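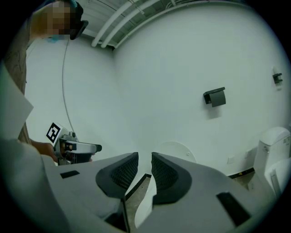 Headset on, gripper in hand.

16 June 2018

Spring game day! I have been grumpy about football since our bowl loss and I needed this one badly, so I was out of bed before the alarm and had my lucky socks on before I had coffee. Kamlesh Pal drove, which means we got to Toft early and then sat in the parking lot eating cold breakfast burritos for an hour (worth it).

I know, I know, it's a summer semi-pro league and the crowd was around 300 people, half of them somebody's cousin. I don't care. The Toft Millers beat Esard 27-24 and I have no voice left.

First half was ugly. We fumbled on our second snap and Esard walked it in from the 11, and then our punter shanked one straight into the band. Down 17-3 at the break. Kamlesh wanted to go beat the line for nachos and I told him to go without me, I was too mad to chew.

Then Valdemar Gunnlaugsson happened. He took the first handoff of the third quarter, bounced off two guys right at the line and just went — 95 yards on the ground before the quarter was over, and he finished with 211. Two touchdowns! He's built like a refrigerator and he runs like he's late for a bus. The second score was a little toss play to the left that they must have run six times already for nothing, and this time the corner bit inside and there was all that grass. I spilled my lemonade on the lady in front of me. She was very nice about it.

Esard tied it at 24 with a few minutes left and I honestly couldn't look. Our kicker has missed from everywhere this year, including once on an extra point where the ball hit his own center in the back. But he got this one through from 38, kind of a wobbly thing that crept over the bar, and everybody on our side went nuts.

Things I'm still annoyed about, even with the win: the offsides calls (four of them, come on), the clock guy, and whoever decided to throw on third and one. Also the pass defense. If we play Bakik like that in July they'll hang 50 on us.

Stopped for pie on the way home and argued about whether we should start the backup quarterback. Kamlesh says yes, I say let the kid have another week. He did throw a pretty ball on that last drive, right on the sideline where only our guy could get it.

Sunburned on one side of my neck. Socks are not getting washed until the season's over. Need to call about tickets for the Bakik game tomorrow before the good seats go.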